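Laundry robot takes shape at Cudesstead workshop
Posted 9/10/19

I finally made it over to the Cudesstead shared workshop, and wow, they've been busy! Abdelkrim Younis and the gang are on their second build now, a walking, two-armed thing called Hadgu, and the job they've picked for it is the one we all put off: the washing. It works in the room with the bed and the stacked washer-dryer, cables everywhere (mind your feet).

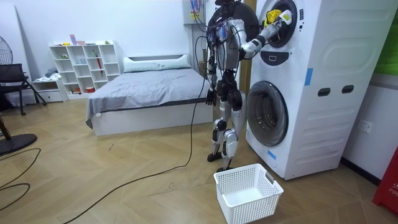
Hadgu with one arm in the upper drum and a yellow cloth in its grip.

The project started in August with a budget of roughly $4,000, most of it spent on joint motors. Abdelkrim told me the legs ate up far more evenings than the arms did – he'd guessed it would go the other way. I got to try the operator's seat for 15 minutes and I was terrible at it, but I loved every second.

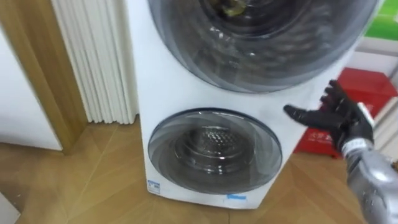 The stacked machine from above, with Hadgu's gloved right hand held open beside it.

Round doors are the big headache right now. The hand has to meet the rim at a decent angle, and the group has rewritten that part of the code five times (Abdelkrim would like it to stay at five).

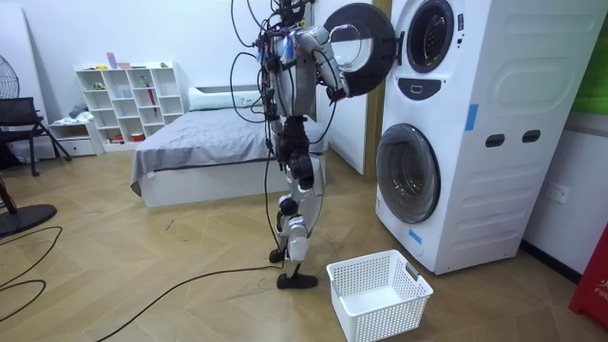
What's next

Folding, maybe, but don't hold your breath! First comes a tidier cable run down the back, then a new wrist joint from Brovari that's still on order. I'd be happy if it just did towels.

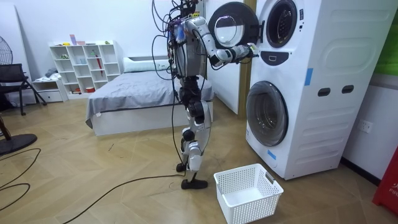 Rikent wrote in to ask whether the group will share the door code, and said a lower machine would be a kinder place to start for anyone building at home. Abdelkrim says the files go up once the comments are cleaned up, so keep an eye on the workshop page.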